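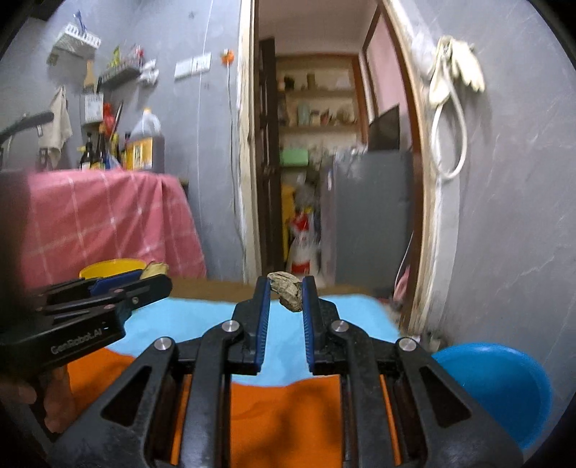 3.2 Sortieren von Hand: der Arbeitsplatz und die Ware

Wer getrocknete Ware nur aus dem Laden kennt, unterschätzt leicht, wie viel Zeit zwischen dem Trocknen und dem Abfüllen noch vergeht. In den Haushalten, die wir für die vorliegende Arbeit besuchen durften und die allesamt an die kleine Genossenschaft Kadine liefern, ist das Sortieren eine Arbeit, die man im Sitzen tut, gern zu zweit und mit reichlich Gespräch, und für die sich im Lauf der Jahre eine eigene Ordnung auf dem Tisch herausgebildet hat. Diese Ordnung möchten wir hier etwas ausführlicher beschreiben, auch auf die Gefahr hin, dass sie manchen Leserinnen und Lesern allzu alltäglich vorkommt.

Am Anfang steht fast immer ein Tuch. Von den 23 Haushalten der Erhebung legten 18 ein einfarbiges Tuch unter, bevor das erste Stück auf den Tisch kam; die übrigen arbeiteten auf der blanken Platte oder auf einem Tablett. Die Farbe ist dabei keineswegs Nebensache, auch wenn uns das zunächst niemand so sagen wollte (man nehme eben, was im Schrank liege). Auf Hellblau heben sich bräunliche und blassgelbe Stücke gut ab, auf kräftigem Orange schon weniger. Abbildung 4 zeigt beide Farben an einem Platz, das blaue Tuch in der Mitte der Arbeitsfläche und das orangefarbene weiter vorn.

Abbildung 4: Sortierplatz mit hellblauem und orangefarbenem Tuch. In der Bildmitte ein geschrumpftes, gekrümmtes Stück mit dunklerem Ende, links ein blasseres, gelblich braunes. Erhebung August 2019.

Das mittlere Stück in der Abbildung eignet sich recht schön, um die Merkmale zu erläutern, nach denen im Folgenden unterschieden wird. Wir sprechen von der Krümmung, von der Fältelung der Oberfläche und vom Farbverlauf, und alle drei lassen sich mit bloßem Auge beurteilen, sofern man das Stück einzeln aufnimmt und ein wenig dreht. Dunklere Enden gelten in 7 Haushalten als Grund zum Aussortieren, in den meisten anderen lässt man sie gelten, solange der Rest gleichmäßig hell geblieben ist. Eine verbindliche Regel gibt Kadine nicht vor, und wir haben den Eindruck gewonnen, dass die Familien darüber auch ganz froh sind.

Zu den Tüchern kommen die Gefäße. Runde Schüsseln und Wannen aus Kunststoff sind überall zur Hand, gern in kräftigen Farben wie Gelb und Blau.

Für die Auswertung wurden je Haushalt 10 Stücke einzeln betrachtet und nach dem Schema von Firna eingestuft, das wir in Abschnitt 3.3 vorstellen.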